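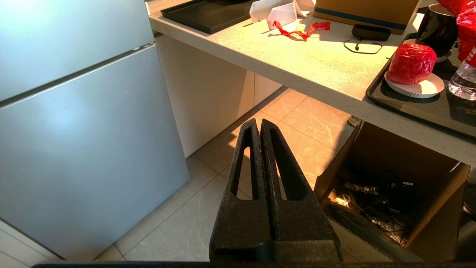
Karim Abdel Rahman told us last time that he had watched two demonstrations of this kind and still couldn't say whether the robot would be any use in his own kitchen. Fair enough. We would like more people like him.

Ostico is looking for visitors to its open day on May 4, 2023, at the Plistuvholm test kitchen. A robot arm with a two-finger gripper will be asked to do ordinary kitchen jobs. The makers say it is ready for homes. We have our doubts – and we are the ones hosting.

You may apply if you cook or clean at home most days and don't work in robotics. We have room for around 300 applicants on the list but will take groups of 6 at a time. Each visit lasts two hours.

You will watch, pick tasks from a sheet or bring your own, and fill in a form. Please write down the failures too. Last November's forms were far too polite, and Philomena Madigan had to throw out a whole set that said only "impressive."

There is no fee for coming and we pay none. Bus fare is refunded if you keep the ticket. Children over 7 may come with an adult.

To apply, send a short note to Radwa Amrani, Room 708, saying which household chore you would least trust to a machine – and why.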